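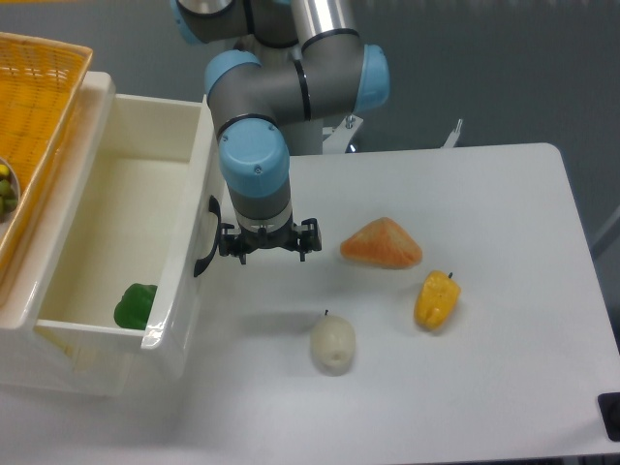
Figure 6.1 Robot arm with its gripper open, beside a white plastic drawer.

Chapter 6
Missing Links and Other Headlines

Few phrases have done more harm to the public understanding of fossils than "the missing link". It suggests a chain, with one creature joined to the next in a straight line, and a single gap waiting for a lucky person with a hammer. Each time a bone is announced under that heading, two camps go to work. One says the matter is closed. The other says that there are now two gaps where there used to be one. This chapter takes the view that both camps should be asked to show their working.

Our main case is the animal known as the Humberg jaw. It was found in June, in a bank of grey mudstone above the River Wan, by a team led by Vasilis Gashi. What the team had at the end of the season was part of a lower jaw, three teeth and a piece of bone that may belong to the ear. Their first report was careful. It described the jaw, compared it with 86 others in museum drawers, and said that its hinge had some features usually found in reptiles and some usually found in mammals. It made no claim that the animal was the ancestor of anything.

By the time the story reached the magazine Huniteo, the jaw had grown a body. A double-page painting showed a whiskered creature with striped fur, sitting on a log and looking rather pleased with itself. The headline called it "the mother of all mammals". Readers were given no hint that the fur, the stripes, the whiskers and the log had been supplied by the artist. A television series, Clundeo, then used the painting as its main evidence, and a pamphlet written against the series used the same painting to argue that the whole find was a fraud. Neither had much to say about the teeth.

Students often take this as proof that fossils can be made to say whatever we like. That is too quick. A painting can be wrong from nose to tail and the jaw will still be 70 millimetres long, with its hinge where it was. The question to ask is how much of a claim rests on the bone and how much on the story told around it, and the answer is usually different for each sentence of the claim.

6.1 What a transitional fossil is

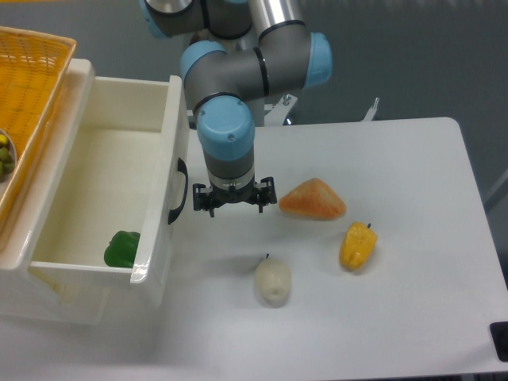
A transitional fossil is one that shows a mixture of older and newer features of a group. The definition says nothing about parents and children. We can't tell from a jaw whether its owner left any young at all, and it would be a strange piece of luck if the one animal preserved out of a whole population turned out to be a direct ancestor. Most specialists would call such an animal a cousin and leave it there -- which is less exciting to print.

Does this weaken the case for common descent? Those who say so tend to treat each fossil as if it had to carry the whole argument alone. The case rests on the order in which features turn up in the rocks, on the anatomy of living animals and on their genes, and one jaw more or less makes little difference to it. By the same token, a writer who tells you that the Humberg jaw "proves evolution" is selling you something the jaw can't deliver.

Numbers deserve the same suspicion. Huniteo printed a family tree with 50 branches, all drawn in the same firm black line. Some of those branches rest on whole skeletons and others on a single tooth. Gashi's own version, in a later report scored on 400 features, used dotted lines for the doubtful ones and placed the jaw at the end of a short side branch. It was not reprinted in the magazine.

Before you read section 6.2, find a news report of any fossil discovery and underline every statement that could be checked against the bone itself. Keep the marked copy. You will need it again when we come to teeth, where the trouble starts in earnest.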